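Cutting Table FAQ -- Gemholm Shared Workroom

Last updated 2025-03-02

Quick answers to the stuff we get asked most about the cutting tables, the mats and the blades. Written between bookings so excuse the typos. If yours isn't on the list, leave a note in the book by the door, Agustina or Eyerusalem will get to it.

Do I need to book a cutting table?

Evenings, yes. Daytime, usually no -- walk in and take whichever is free. Booking sheet is on the wall and there's a copy online. Put your name, what you're cutting, and when you'll be done. "Fabric" or "card" is plenty for the middle part.

How long can I have it?

Two hours. If no one is signed up after you, stay on. If someone is, please be packed up when they walk in, not starting to pack up.

What can I cut on the mats?

Paper, card, thin felt, cotton, linen, craft foam, vinyl, most leathers under 3 mm. Thicker leather -- ask first. Use a fresh blade and several light passes instead of one hard one.

What can't I cut on them?

Tile, glass, metal sheet, anything you need a saw for. No hot knives. No soldering, no glue gun, no wood burning. No punches or eyelet tools either, those go on the rubber block on the Forusley bench at the back.

Why no heat? It's only for a second.

A second is enough. A warped mat doesn't come back. We lost one in January to a travel iron and it never laid flat again, tried weights, tried the sun, tried everything. It's now cut up for drawer liners.

Can I put a hot mug on the mat?

Same answer. Also cold drinks with no lid, please no. Side shelf is for drinks.

Are the ruler marks on the mats accurate?

Good enough for cards, book covers, bag pieces. For anything that has to match a printed pattern, use a steel rule and measure the piece itself. Mats move a little over the years, and printed ticks wear. Trust the rule over the mat if they disagree.

Inches or centimeters?

Depends on the mat, we have both kinds. Check before you start!! Most common mistake in the room. Someone cuts a whole set of panels reading the wrong numbers and then we all have to hear about it.

Which side do I line up from?

Zero corner, nearest you. Put the straight edge of the material along the line, then set the rule, then cut. If you're trimming a long strip, tape the far end down with low-tack tape so it doesnt creep.

Can I turn the mat on an angle?

Sure. Lots of people find it easier on the wrist, especially for long diagonal cuts. Just make sure all of it is supported by the table underneath. No corners hanging off, that's how they crack.

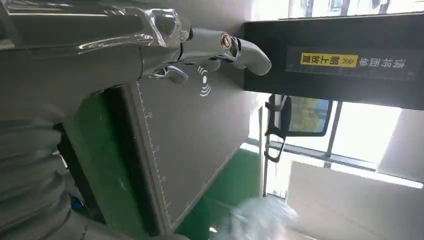 Which blades fit the knives here?

The slim handles take the small snap-off blades. The fat handles take the wide ones. Rotary cutters are 45 mm, spare wheels in the flat tin. We don't supply blades for your own knives, but Bemineo on the corner has nearly every size and they're open until six.

When should I change a blade?

Sooner than you think. If it drags, pulls threads or leaves a furry edge on card, it's done. Snap or swap it. A dull blade makes you push harder and that's when it slips.

Where do old blades go?

Sharps tin. The one with the slot in the lid. Not the trash, not the scrap bag, not the windowsill. Eyerusalem empties the scrap bag by hand and has found more than 16 blades in it since we opened. Please don't add to that.

Do I have to use a safety ruler?

Under 17, yes, every cut. Adults, strongly suggested. They're the ones with the raised ridge for your fingers. Fingers behind the ridge, not on top of it.

Can kids use the tables?

Yes with an adult next to them. Next to, as in same table. Scissors and the small rotary cutter with the guard are fine for most kids. Craft knives are up to the adult, but you stay with them the whole time.

The mat is scuffed. Is it ruined?

No. Light scuffs are normal and don't affect the cut. What you're looking for is deep grooves, the kind that catch a fingernail. Those will steer your blade off line. Find one, put a bit of masking tape beside it and tell us.

Can I flip it over?

If the back is a cutting side, yes. Some mats are one-sided. If the back looks different and feels slick, leave it face up.

How do I clean a mat?

Lukewarm water, drop of dish soap, soft brush. Wipe dry with a towel and lay it flat. For fuzz stuck in the cuts, a white eraser works great -- small circles, then brush off. Lint roller for the rest.

What about glue or marker?

Glue: let it dry all the way, then peel. Most of it lifts. Marker: soap first, then a tiny bit of rubbing alcohol on a cloth, but stay away from the printed lines as it takes those off too. No acetone. No nail polish remover (that's acetone).

Can I borrow a mat to take home?

Small ones, yes, up to 3 days. Write it in the book. Carry it flat or in the big folder, don't roll it. Rolled mats come back with a curl and it takes a week under books to fix. Large mats stay here.

What size should I buy for home?

Agustina's answer: biggest one your table will hold. Mine would be an A2 for paper people and an A1 for sewing. If you only make cards an A3 is fine and it fits behind a couch.

Does the color matter?

For the cutting, no. For your eyes, yes. Light fabric on a dark mat is easy to see, dark fabric on a dark mat is miserable. Gray is a decent middle choice. If you're working with black leather, slip a sheet of white paper under the edge you're trimming.

Where do I store mine?

Flat, out of the sun, away from the radiator. Under the bed is good. Hanging from a hole in the corner is ok if the mat is thick. Back of a car in summer, no. Ask me how many I get emailed about every year.

Can I leave a project set up overnight?

Not on the tables. Use a tray from the rack, name and date on tape, and slide it back in. Trays left longer than 2 weeks get moved to the Alemneh room and you'll have to go dig for it.

What do I do before I leave?

Blade in, or cap on. Offcuts bigger than your hand in the scrap bag, smaller ones in the trash. Brush the mat. Rulers back on their hooks. Sign out in the book. Takes five minutes, and the next person gets to start right away.

Can I take stuff from the scrap bag?

Please do. Take the lot. Just tip it out on a tray first and look through it before you stick your hand in, see sharps question.

I cut myself. Now what?

First aid box is on the shelf over the sink. Press, rinse, dress it, sit down for a bit. Then tell whoever is on, even for small ones, we have to write it down. If it's deep or won't stop, we'll call for help, don't drive yourself.

I broke something. Do I owe you?

Tools wear out, that's in the membership. Just say so, so it gets replaced before the weekend crowd. The only thing we charge for is mats damaged by heat. See above, twice.

Who do I ask about group bookings?

Agustina Urrutia, evenings. For classes and anything with kids, Eyerusalem Asfaw. Give us two weeks notice if you want more than one table.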